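Bheki Motaung
Sorting the sewing drawer into clear boxes this month, starting with the small stuff. First one is on the table.

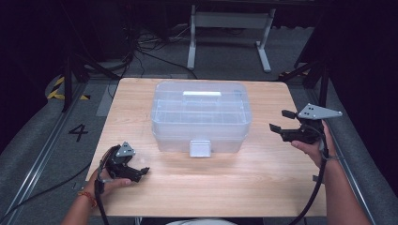 What size box do you need for buttons and snaps?
Smaller than you'd think. Mine hold 360 snaps with room left over, and a big box gets too heavy to carry once it's full.

I like the ones with moulded compartments and a clasp on the front. Loose lids end up on the floor at our place.

Bena gave me her old button tin when she moved to Ormsby. She reckons 2,000 in there. I've done the blues and the greys so far.

Colour first, then size. I tried it the other way in February and couldn't find anything.

Anything with a broken shank goes in a jar for the kids' craft table at Ditholm.

Labels go on last. I write them in pencil until I'm sure what's staying where.

Got 3 more boxes to fill. Zips won't fit in these, so they're going back in the drawer, tied in bundles of 10.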